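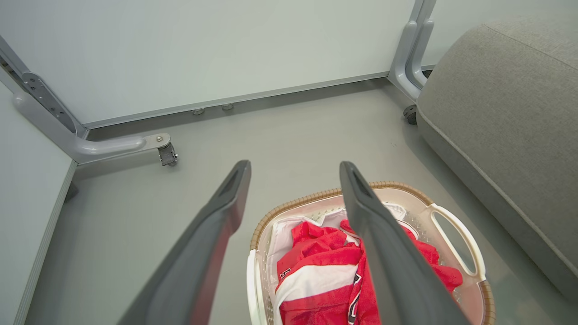

Getting Ready for the April Election

It hardly seems possible, but the Greston town election is almost upon us again, and I wanted to set down a few words for those of you who have just moved here or have a son or daughter voting for the first time. There are two seats open on the town council this year, and five people have put their names in, so there's plenty of reading to do over a cup of coffee.

The last council race was settled by 519 votes to a good many fewer, and I remember thinking how few of us had come out at all, on a perfectly nice spring day too!
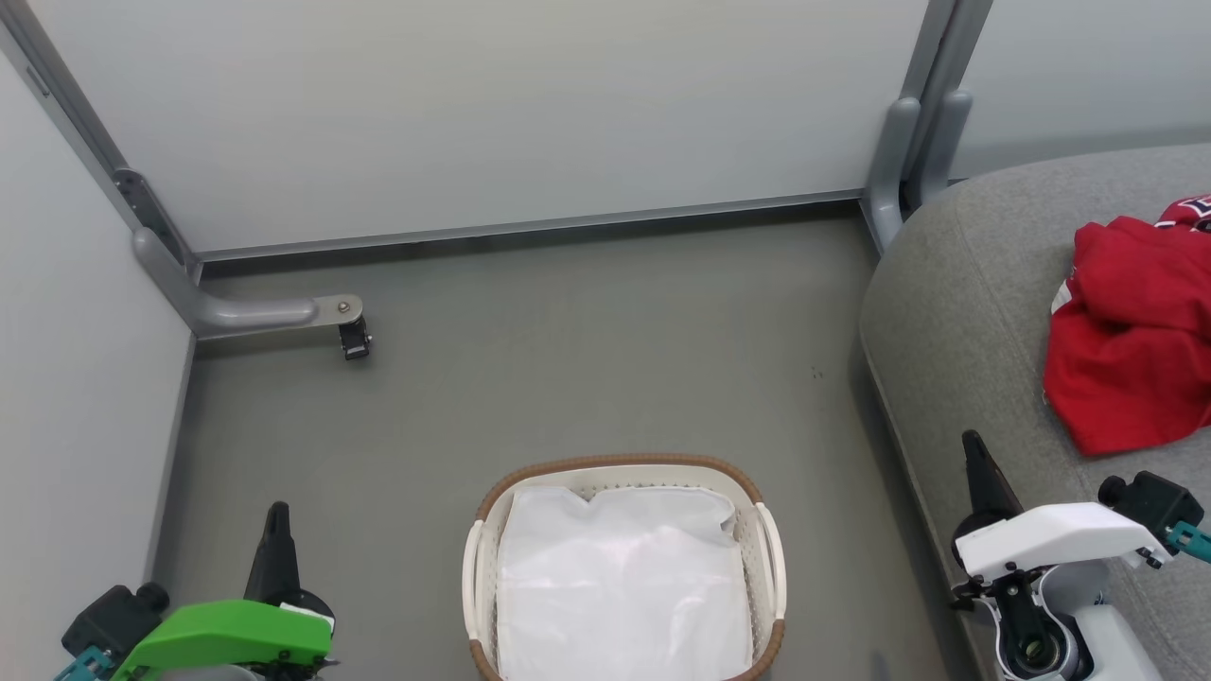
White panels and gray posts

If you've changed your address, even just from one end of Mandville Road to the other, please call the clerk's office before Wednesday, March 25, 2026. They're very kind on the phone - I kept them a long while last year with my questions. Mail ballots can be asked for on the same call. 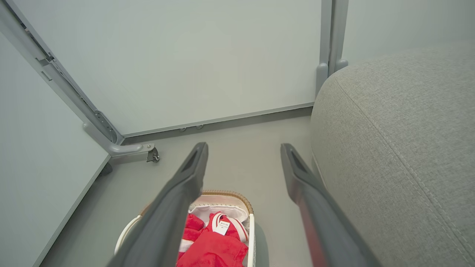 White basket with a tan wicker rim

Caoimhe McGrath is lining up rides again for anyone on the Keogh side of the river who doesn't drive. She has three cars promised so far and would dearly love another, especially for the evening, when folks are coming home from work and the buses thin out.
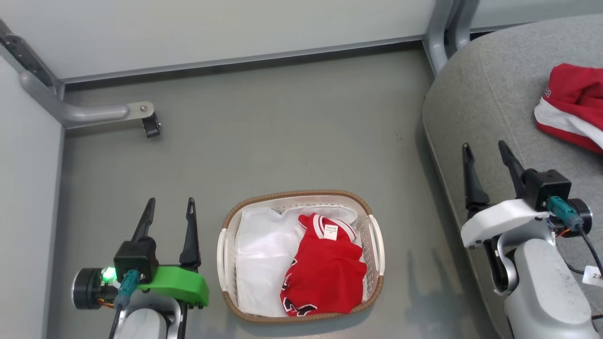
She'd also be glad of company at the candidates' evening in Drilard Hall, where you can ask whatever you like about the school budget, the bridge or the parking. Bring a neighbor, and bring a sweater - the hall takes forever to warm up.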